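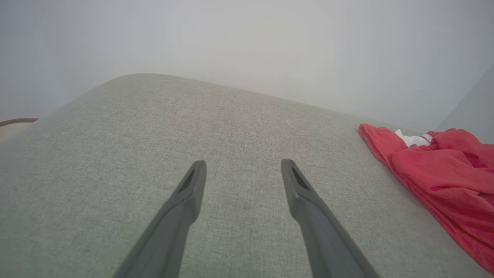 The gripper, fingers open.

THE CLORNIMTON GAUGE

The gauge stood 200 meters below the weir at Clornimton, in a concrete stilling well with a steel lid. Gediminas Rebane read it at six in the morning and six in the evening and wrote the level in centimeters in a green book. The reading for the first morning in October was 89. The evening reading was 89.

On the second day it was 89 twice more. Rain had fallen overnight. He checked the float, which moved freely, and the counterweight, which was a Vanags pattern with a brass eye. He wiped the tape and read it again.

He telephoned the district office at Drodeck. Līga Dzene answered.

"Your intake pipe is silted," she said.

"I flushed it in August."

"Flush it again."

He flushed it. It took 22 buckets. The water in the well dropped while he worked, then rose to 89 and stopped. He entered the time and the number of buckets in the remarks column.

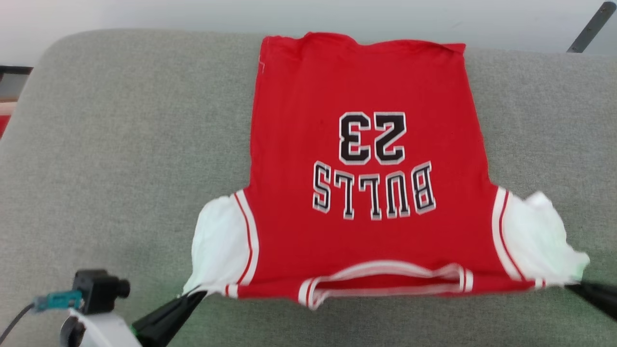 Dzene drove out the next afternoon with a level, a staff and a tin of Nonetti coffee, which she left on the shelf by his stove. They ran a line from the benchmark on the bridge abutment, marked 805, down to the lip of the well. She took the sights and he held the staff. The closing error was two millimeters.

"The well hasn't moved," she said.

"No."

"And the river is up. I can see that from the bank." She pointed to the alders on the far side, where the water was over the roots.

They went back to the hut and she turned through the green book. The entries were in his hand as far back as the spring. Before that they were in his father's, with the sevens crossed. She stopped at a page from a previous October and turned the book toward him. It showed 89, morning and evening, for nine days. In the remarks column his father had written: pipe flushed, line run, no fault. On the tenth day the entry was 140, and the remark was: lower road closed.

"Did he ever mention it?" she asked.

"He didn't talk much about the gauge."

Dzene copied the page into her notebook. She asked how many houses there were on the lower road now, and he told her there were six, one of them let for the winter. She asked who had the key to the chapel hall. Then she asked to use the telephone.

While she was talking he put on his boots and walked down to the well. It was five to six. He waited with the lid open until the hour, lowered the lamp and read the tape.

He wrote 89 in the book -- in ink, as the instructions required -- and left the remarks column blank until she had finished her call.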